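Looking after old books at home -- tips from the Górecki reading room
Updated May 12, 2025

Quick list, typed up between classes. Mostly for people who've been left a shelf of grammars, prayer books or old philosophy by a grandparent and don't know where to start. We have 417 of them here, Latin, Greek, Old Church Slavonic, a few Hebrew, so most of this was learnt the hard way.

Dust first
Soft brush, dry. Book held shut, spine up, brush away from the spine. Never a damp cloth on leather. Top edge gets the worst of it.

Musty smell
Stand the book open like a fan in a lidded box, with a dish of bicarb next to it, not touching. Leave for 10 days. Still smells? Another 10. No perfume sprays please. Wanda Krawczyk tried lavender on a Psalter in January and it now smells of musty lavender.

Red rot
Brown powder on your hands after holding old calf. Don't polish it, polish makes it worse. Wrap in plain acid-free paper, tie with cotton tape, write the title on the outside in pencil.

Loose pages
No sticky tape. Ever. Slip the leaf back where it belongs and tie the whole book. Wheat paste and thin Japanese paper if you're confident, otherwise ask a binder. Skonley on the hill will quote for nothing.

Notes in the margins
Leave them!! Half the value is some pupil in 1840 getting his verbs wrong. Our thickest lexicon has more than 586 pages and hardly a clean one in it.

Shelves
Inside wall, away from the radiator. Big ones flat, no more than 6 in a pile. Small ones upright, not jammed -- you should be able to get a finger either side. Pull from the middle of the spine, not the top.

Reading them
Clean dry hands, better then gloves. Rolled towel under each board so the book isn't forced flat. Pencil only at the table.

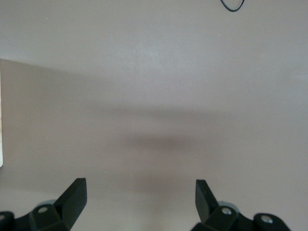
Bookworm and silverfish
Tiny round holes and fresh powder = trouble. Bag the book, seal it, keep it well apart from the rest, and ring somebody. Old holes with no powder are usualy just old holes. Weronika Górecki has a list of people to ring, ask at the desk.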